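Reading time: 2 min
Filed under: Home & Workroom > Furniture tests

Vundum folding table: a review after one summer

I bind books in the evenings, in a flat where the same room is also for eating and for guests. For years I used the kitchen table and cleaned it twice a day. In April I bought the Vundum folding table from the shop Furtună, for 183 euros with delivery, and now I have used it enough to write something useful.

The table came in one flat box. My neighbour helped me carry it up the stairs, and I was glad of it, because the box weighs 21 kilos and has no handles. The assembly took me about half an hour. The instructions are only drawings, and one drawing shows the long screws where the short ones must go. If a screw does not want to turn, stop and look at the next page.

When it is open, the table stands firmly. I press down with a bone folder and sometimes with my full weight on a ruler, and the top does not bend so that I can notice. Sideways it is a little worse. If I saw grooves in the spine of a book block, the whole table moves with me, and I had to put rubber feet under it. The rubber feet are not in the box.

The folding itself is good. There are two locks, one on each side, and they close with a clear sound. The left one became stiff after some weeks. I put a drop of sewing machine oil on it and it is fine now. Folded, the table is 28 centimetres deep, so it fits behind my door, but the door does not open completely any more.

The edge is the part I like least. It is sharp at the corners, and I have torn one sleeve. I rounded the corners with sandpaper, which I would not expect to do at this price. Glue is no problem if you wipe it the same evening. Old PVA comes off with a plastic scraper.

Before this one I had a smaller Jokeo, cheaper and much lighter. For paper and cutting it was enough, but it was too low for me and my back hurt after an hour. If you are not tall and you do not use a press, I would still look at the Jokeo first.

I keep the Vundum. I would buy it again for a bit less money.

Emilian Preda
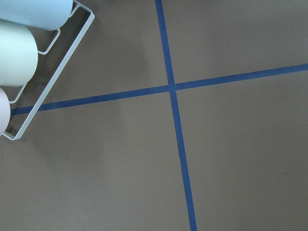
Drinberg, October 26, 2023

A reader wrote to ask what I use for marking lines. Ordinary tape, dark blue on grey, because I can see it well under a weak lamp. Pull it off slowly and flat, and do not leave it for months.

Related
Bone folders: real bone or plastic?
A small book press for a small flat
Which lamp for evening work
Three cutting mats compared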